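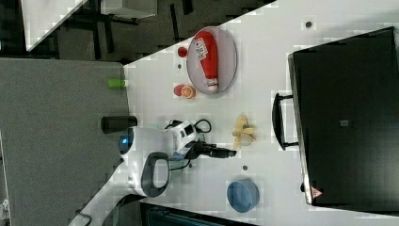 Ketchup bottle and plate on a white tabletop, with a halved citrus fruit alongside.

Home News Models Castings Contact

Ardale opens its August casting call to new faces over 40

Hi everyone, Deming Dong here from Ardale. I usually leave press releases to people who enjoy writing them, but I've been waiting all year to send this one out, so you're getting it straight from me!

Our next open casting is in August, and for the first time it's only for people over 40 who have never been signed by an agency. No portfolio, no walking experience, no minimum height. We'll be at the Jukwood building from 10 a.m., and I'll be at the front table saying hello (and probably drinking too much coffee).

I started modeling late myself. I was selling floor tile when a photographer asked me to stand in for somebody who had missed a catalog shoot, and I've been in this business one way or another ever since. So when clients kept asking me last year for faces with a bit of life in them, I knew where I wanted to look.

We have room to see 200 people on the day. Our spring call drew 470 sign-ups, so please get your name in early - the form is on our castings page and takes a couple of minutes. Bring one plain photo, taken in daylight, and wear something you'd happily wear to lunch. Please skip the heavy makeup.

We'll sign 3 new faces from the call. Each of them gets a one-year contract, a full test shoot and a place in the fall lookbook for Shao, the knitwear label we've worked with since our first season. Shao is printing some 2000 copies of it, and I've seen the early layouts. They're gorgeous, all big collars and long coats.

Wakum is handling hair and grooming for the test shoots again, and I couldn't be happier about that. They were so good with our nervous first-timers in the spring.

Reporters are welcome to stop in after 2 p.m., when things calm down a little. Just email the press desk first so we can put your name at the door - and if you're over 40 yourself, bring a photo!

Deming Dong
Ardale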